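2022-06-11, Gristhorpe, bed-making bench

Long day but a good one. Zahira and I spent the morning going through the housekeeping rota with Aisyah, who has run the upstairs rooms at Plurkthorpe for years and has opinions about all of it (I wrote down most of them). Her main worry isn't the machine taking the beds. It's the list getting longer once the machine does the easy half! At the moment a shift is 15 rooms. If the arm does the sheets, does that become 20-odd? Sutrisno said no, a bit quickly I thought – we should get that in writing from the Arango people before March comes round again.

She also said the chat goes. Two people on a double bed talk across it, and that's where the new ones learn the corners and hear which guests to watch for. I hadn't thought of that at all. Bayu wants to keep pairs for the first trial, one person and one machine per room plus a floater, and I'm with him.

Afternoon on cloth.

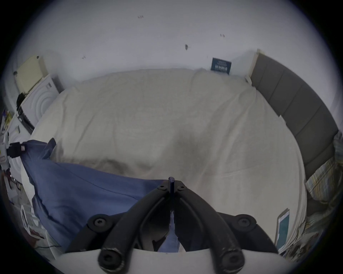 Creases are still the thing I'd moan about most. Aisyah smooths a sheet with the flat of her forearm in one go and we've got nothing like that, only pinching and pulling. Fikri reckons a wider fingertip would help, I reckon we need a second pass and should just budget for it.

To do: ask Aisyah if she'll come back for the pillowcase session (paid, obviously), send Sutrisno the rota notes, find out who at Sturano signs off the 200 extra sheets.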